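Home Files Issues Wiki Releases About

# gokar-open-day

Hi! This is the readme for the little pile of wrist camera recordings we made at the Gokar open day in Villanueva. I'm Delphine Whitfield, I ran the soft objects table, and I promised a whole bunch of people I'd put the files up once I'd sorted through them. It took me longer than I said it would (sorry, Reginald).

Last updated Nov 3, 2022

## What went on

The open day was in June, in the long room on the ground floor, and we had three tables going. Amos Okafor had the bolt sorting table by the door, Katsuhiko Hosoda was doing drawers and latches, and I had the squishy stuff. I'm biased, but squishy stuff draws a crowd! People like watching a gripper close on something that gives a little. They lean in. Kids especially.

I'd do a short talk, maybe as long as it takes to drink a coffee, and then anyone who wanted could have a go at the controls. We had a screen next to the arm showing what the wrist camera sees, and I'd say half the visitors never looked at the arm at all after that. They just drove off the screen – same as I do, to be fair.

The group from Ollport stayed through lunch and asked the best questions of the day. One of them wanted to know why I kept going so slowly on the close. Well, with a soft thing you don't get a nice clear stop the way you do with a block of wood. It squeezes, and squeezes some more, and you have to decide when you've got enough. I go mostly by the picture.

## What's in here

- `talks/` has the runs I did myself while talking, so there are long pauses where I'm answering somebody
- `visitors/` has the runs where a visitor was driving, only from people who signed the sheet
- `bolts/` is Amos's table, and he wrote his own notes in there, so ask him
- `notes.txt` is my scribbles from the day, typed up

Katsuhiko's drawer runs aren't included. He wants to clean up his labels first and I'm not going to rush him.

There's no sound in any of it. Each run has the wrist video, the gripper opening, and a label for how the run ended (`held`, `dropped`, `gave_up`). I added the labels afterward by watching everything through, and Ezekiel Marchetti went over them again. We disagreed on four runs, and those are marked `unsure` and left in.

## Things to know before you use it

The light is on the dim side at my table. I liked how it looked on the screen on the day and I still kind of do, but if your code wants bright, even pictures you'll have to do some work. Shiny objects also throw little white spots back at the camera, and those move when the object does.

The yellow-orange rubbery piece was the crowd favorite. It's five rounded strips stuck together side by side, and the tops go up like stairs while the bottoms come out all uneven, so where you pinch it makes a big difference to what's left hanging under the fingers. I like to take it up near the tops. Plenty of visitors went for the middle, and that's a perfectly good choice too.

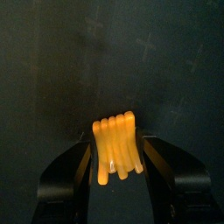

I also noticed that people who'd played with it for a minute by hand first tended to be gentler with the gripper. I have no numbers on that and it wasn't a study, just me standing there all day. If we do this again at Zandthorpe I'd love to put a basket of the same pieces out front so everyone gets a squeeze before they drive.

## Using the files

Help yourself for classes, hobby projects, papers, whatever you like. Please say it came from the Gokar open day, and please don't try to work out who the visitors were. If you drove a run and changed your mind about sharing it, open an issue or just write to me and I'll take it out – no need to say why.

If you find a label that looks wrong, open an issue for that as well. Put the run name in the title. Ezekiel checks them more often than I do.

3 comments | 2 shares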